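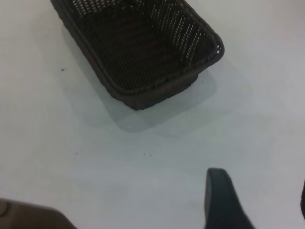

Section 6: Gripper faults when working with woven baskets

Applies to the Omeo bench arm with the two-finger gripper and wrist camera, running Milia control software.

This section covers what to do when the arm stops with a grip fault, drags a basket, or closes on the rim and won't let go. Most of these faults come up with dark, open-weave baskets on a pale tabletop. Read the cautions first, even if you've cleared a fault before.

CAUTION: Press the red stop button before you put a hand anywhere inside the reach of the arm. Pausing the program from the Milia screen leaves the motors powered.

CAUTION: A finger caught in the weave can be holding spring load. When it comes free the wrist may jump. Keep your face back from the gripper and support the basket from the far side.

6.1 What the fault looks like

The arm comes down to the rim, the fingers close, and one of the following happens:

- Fault 200 (grip not confirmed). The fingers closed all the way without meeting anything. The arm stops where it is.
- Fault 400 (side load too high). A fingertip has gone into the weave or landed on top of the rim. The arm stops and holds position.
- No fault, but the basket slides or tips. The software thinks it has a good grip on the rim and has only caught a strand.

The third one is the worst of the lot, as the arm will carry on with the next step of the program. If you see a basket being dragged, press the stop button. Don't wait for a fault to show.

6.2 Freeing a caught finger

1. Press the red stop button. Check that the light on the base has changed from green to red.
2. Wait for the brakes to click on. With the long forearm fitted there are two clicks.
3. Hold the basket by the rim, on the side away from the gripper.
4. Turn the manual release on the back of the gripper anticlockwise until the fingers part.
5. Ease the basket away in line with the fingertip. Don't twist it. If a strand has wrapped around the finger, cut the strand.
6. Check the fingertip for splinters and bits of fibre. Wipe the pad with a dry cloth.
7. Turn the manual release back to its stop. The gripper will not home if you skip this.

NOTE: Don't use the jog buttons to pull the finger out. The arm is strong enough to tear the rim off a basket, and the side load can crack the fingertip at its base.

6.3 Checking the camera view

Fault 200 is often the camera reading the wrong edge. The shadow beside a basket can be picked up as part of the basket, and light coming through an open weave can break up the edge of a side wall.

1. Release the stop button and let the arm home.
2. On the Milia screen, open Setup, then Wrist View.
3. Move the arm to the inspection height with the fingers open.
4. Turn on Show Outline. The outline should follow the rim.
5. If the outline takes in the shadow, lower Shadow Limit one step at a time until it pulls back to the rim.
6. If the outline is broken along a side wall, turn on Fill Gaps.
7. Look for small false outlines out on the table. Crumbs and specks will set these off on a white surface. Stop the arm, wipe the table, then go back to step 3.
8. Press Save. Settings are lost at shutdown otherwise.

NOTE: A basket sitting at an angle to the table is fine. The software picks a grip point along a straight run of rim. If it picks a corner, turn on Avoid Corners and repeat the check.

6.4 Testing before you go back to work

1. Set Speed to Slow.
2. Run the single pick test with the basket empty.
3. Watch the fingertips as they close. One should pass inside the wall and the other outside, with the rim between them.
4. Run the test again with the basket turned.
5. Return Speed to Normal only when both tests finish without a fault.

If Fault 400 comes back during the test, take the arm out of service and replace both fingertips. Use the smooth Gusis tips for woven goods. The ribbed Çetinkaya tips grip better on plastic tubs but catch in a weave.

Fingertips should be replaced every 2,000 cycles in any case. The counter is under Setup, then Service. Reset it after fitting the new pair.

Was this page helpful? 6 comments | 2 shares

wattleshed
Step 7 of 6.2 got me. Spent all of Friday afternoon trying to home the gripper before I saw it.

benchtop_bev
Is Shadow Limit in the older Milia menus? I can only find Contrast.

kelpie44
@benchtop_bev same slider, they changed the name. Lower is still lower.

Load 3 more comments

We use cookies to remember your language and the manuals you've viewed. Accept | Manage settings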